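I rent out a bench arm called the Ladeck and get the same handful of questions in my inbox most weeks, so I've put the answers in one place. If yours is missing, drop me a line.

## What do I get for my money?

The arm, the two-finger gripper, a clamp base, the Lernis software on a stick and a phone call with me on your first morning. Hire is £200 a week, and I knock £100 off the total if you take it for 6 weeks or more.

## Will it fit on my bench?

Probably! At full stretch it reaches 117 cm, but most people keep it tucked in a lot closer than that. If your bench is tight, send me a sketch (back of an envelope is fine) and I'll tell you where I'd clamp it.

## Can I use my own pipettes?

Yes, as long as they're single-channel hand pipettes. Multichannels are too wide for the fingers at the moment - I'm working on it, slowly.

## Do I need to be able to code?

No. You move the arm by hand, press save, move it again, press save, and Lernis joins it all up. There's a script mode if you like that sort of thing, and I do, but plenty of my customers have never opened it.

## What's the difference between the Stenness and the Sial kits?

Stenness is the basic set-up for picking up and putting down. Sial adds the small wrist camera and a spare pair of fingers. Go for Sial if your stand and racks get shuffled about between jobs, as they do in every lab I've ever set foot in.

## How should I lay out the stand and the tips?

Stand at the front, tip rack behind it and off to the right, everything on a dark mat so the shiny bits don't confuse the camera. Leave room for the fingers to open on both sides of whatever you want picked up.

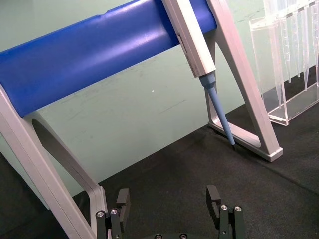
*2 min read*

Clear racks are fine, by the way. I get asked that a lot. Just keep them out of direct sun.

## What if I break it?

Ring me before you unscrew anything, please. Fingers are cheap and I post spares the same day if you catch me before 3pm. The arm itself is covered by the hire fee unless you've dropped it off the bench.

## Can I buy one outright?

Not until March, when the next batch is built. I'm keeping a list.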